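Automation at the Detier packing house

The Detier packing house is a mail-order packing site on the Nistudska, a riverside road lined with warehouses and repair shops. It packs small household goods, stationery, boxed remedies and storage containers for several online stores. The site is best known for the way it brought robot arms onto its packing floor: the arms learn from movements recorded by the packers themselves, and the packers still decide which jobs the arms are given. The system is called Prarnier, and it has turned a quiet regional warehouse into a remarkably lively place to study how work changes when machines join it.

Background

Detier began as a wholesaler of kitchen goods and moved into packing for other sellers when its own shop trade shrank. Until the first arms came, almost everything was done by hand. A packer took a tray from the shelf line, checked it against a slip, chose a carton, filled it and pushed it on to the taping bench. The only powered equipment was the conveyor, the tape machines and a strapping unit that is still in use and still loved, despite the noise it makes.

The range of goods was the main obstacle to automation. Detier handles more than 700 kinds of item, and many of them look alike from one side and quite different from another. Conventional equipment, which repeats a fixed path, works beautifully when the same carton arrives in the same position all day. On the Detier floor it might be a soft pouch, then a glass jar, then a plastic case with a clasp that swings open when it is tilted. An early trial with a suction picker was stopped in its first February. The picker handled flat cartons very well and nearly everything else badly, and the packers spent much of the shift picking up after it.

The Prarnier system

Prarnier consists of robot arms at the packing benches, a set of hand-held grippers used for teaching, and the software that links the two. A person holding a pair of these grippers does a task at a table, and the motion of the grippers and what their cameras see are recorded together. Many recordings of the same task, done by different people and with the items lying in different places, are used to train the arms.

The fingers of the hand-held grippers are close in shape to those on the arms. This matters a great deal. A packer's bare hand can roll a small box between thumb and finger, or pin a lid with the heel of the palm while the fingers do something else. Two flat pads can't do that, so the person teaching has to find a way of working that two flat pads can manage. Experienced packers often describe the first day of this as learning to pack again with oven gloves on. By the second week most have worked out a style, and the styles differ in fascinating ways – some people nudge an item into line before they close on it, some come down at a slant and straighten up while lifting.

The training of a new task usually takes 11 weeks from the first recordings to regular use on the floor. Simple tasks go faster. Clasps, zippers and anything see-through go slower, and clear plastic has its own column on the planning board.

The Pešek room

Teaching takes place in the Pešek room, a former sample store on the upper level named after the street door it once opened onto. It was chosen for its even light and because it could be closed off from the conveyor noise. Packers rotate through it in half-shifts. No one is assigned there full time, a rule that came from the packers and has been kept ever since. They argued that someone who hadn't packed a real order for months would start teaching habits that no longer matched the floor.

The items taught in the room are drawn from ordinary stock. Small cardboard boxes and lidded storage boxes are among the most common, partly because they turn up in so many orders and partly because between them they cover a good range of problems: a light object that tips over, a large one that slides, a wall that hides what is behind it, a fastening that hangs down in the way.

Effects on jobs

The number of packers has stayed level since Prarnier was introduced, while the volume of orders has grown. What each person does during a shift has changed much more than the headcount suggests.

Before the system, there were two job grades on the floor, packer and line lead. There is now a third, called bench tutor. A tutor is a packer who teaches in the Pešek room, watches the arms during the first days of a new task, and has the authority to take a task away from an arm and give it back to people. Training for the grade is open to anyone who has worked through a full busy season. The course is short and practical, with plenty of time at the table, and many of those who have taken it had no earlier experience with computers beyond the stock scanner.

Some work disappeared. Carton folding, once the usual first job for new starters, is now done almost entirely by arms. This was welcomed by people with sore wrists and missed by others, who had liked an easy hour in which they could talk. New starters now begin at the checking desk, where the stock is harder to learn but mistakes are easily put right.

Other work appeared that hadn't been planned for. Arms stop when they are unsure, and somebody has to clear the stop. In the first months this meant walking from bench to bench at a pace that several packers found more tiring than packing. The floor was later rearranged so that 11 benches face a shared aisle, and one person can see all of them from the middle. The change was drawn up by packers with masking tape on the floor during a lunch break, and it remains one of the most admired features of the site among visiting firms.

Physical strain and pace

Repeated reaching has fallen for most workers, particularly reaching above the shoulder, which the arms at the shelf end have largely taken over. Strain in the forearm went up for a time among bench tutors. The hand-held grippers are heavier than anything a packer normally lifts all day with a closed hand, and the trigger movement is unlike ordinary gripping. Shorter teaching sessions, a padded rest at table height and a longer break between takes brought the complaints down.

Pace was the subject of a longer dispute. Packers were concerned that recordings made in the Pešek room could be used to compare how fast they worked. Under the agreement that followed, recordings are stored without names, and speed is never discussed in relation to a single person. Tutors are encouraged to work at a calm, steady rate, and this suits the training well, as hurried movements are harder for the arms to copy cleanly.

Teaching sessions

A session begins with the grippers open and the table laid out. The packer carries out the task, returns everything to a new position, and starts again. Positions are varied on purpose: a box may lie lengthwise, crosswise or near a corner, and a small item may be set beside it, in front of it or well away from it. Both hands are used for most tasks, one often steadying while the other moves. 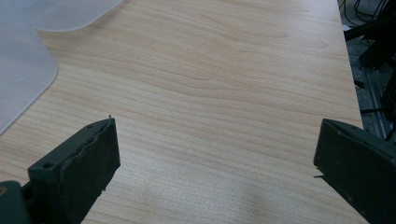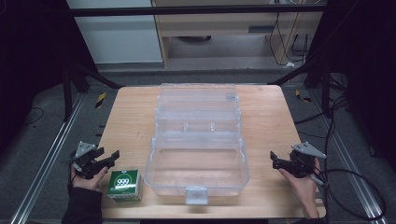 Hand-held grippers at a light wooden tabletop

Failed attempts are kept. If an item slips, the packer carries on and recovers it in whatever way seems natural, and these recoveries have proved to be some of the most useful material in the whole collection. An arm that has learned only perfect attempts tends to freeze when something goes wrong. One that has learned from a packer calmly fetching back a dropped carton will often do the same – a lovely thing to watch the first time it happens on the floor.

A task is considered ready for trial when 2000 usable recordings have been gathered. Tutors review a portion of them before training and mark any that show a method the floor wouldn't accept, such as lifting a container by its lid.

Reception

Other packing firms have visited the site regularly, and parts of its approach, above all the bench tutor grade and the right to take tasks back, have been copied elsewhere. Criticism has centered on pay. The supplement for tutors was set low at the start and was raised after the packers pointed out that the arms on the floor were doing what tutors had shown them. Whether packers should receive something further when their recordings are used at a second site is still under discussion.

Among the packers, opinion is mixed but generally warm. Several arms have nicknames, chalked on the base and redrawn after cleaning. The strapping unit, which has never been automated, has one too.

See also

Hand packing
Learning from demonstration
Job rotation
Warehouse ergonomics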